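Sunday, 7 a.m.

Wardrobe audit, second pass. Everything out on the bed by category: shirts, knitwear, trousers, outer layers. Total 115 items, excluding socks and underwear. Target for the autumn and winter half of the year is 40. Coats count, gym kit does not.

The trouser problem is one of rise and not of waist size. I measured every pair from crotch seam to the top of the front waistband. The pairs I wear weekly all sit within 3 cm of one another. The pairs I avoid are all lower, and with a tucked shirt they pull at the back whenever I sit down. Four went in the charity bag on that basis. Kept the grey Baven pair, although the hem needs redoing by hand as the machine stitch has gone on the left leg.

Knitwear next. I put each jumper on the kitchen scales. The navy Grekska crew neck came to 385 g, and that seems to be the upper limit for wearing under the wool coat without the armholes binding. Anything heavier has to work as an outer layer or leave. The green cable knit is heavier and does neither job well. Undecided, so it goes in the box under the stairs until October.

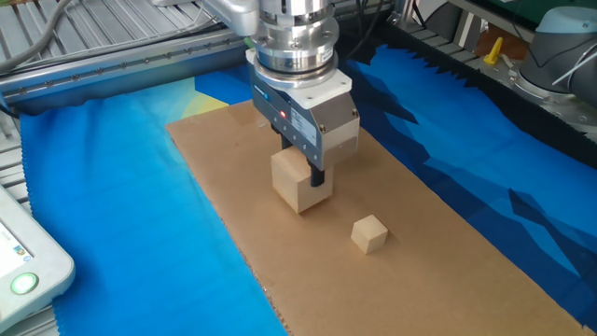 Shirts took longest. Collar wear is easy to judge, cuff wear less so, and I had been keeping two white ones that were sound at the neck and frayed at the wrist. Thịnh Phùng at the alterations counter in Misthorpe will turn a collar but says cuffs on a fused shirt are not worth the labour. Both are now dusters. The oxford from Venkataraman stays. It has shrunk slightly in the sleeve, so hang dry only from now on.

Svyatoslav rang at lunch and asked for first refusal on the waxed jacket. Told him the zip sticks at the bottom. He still wants it.

Position at 4 p.m.: shirts and trousers finished, knitwear finished apart from the green one, coats not started. Need more wooden hangers, the wide-shouldered sort. Hem thread is charcoal, not black. Check the tin before buying any.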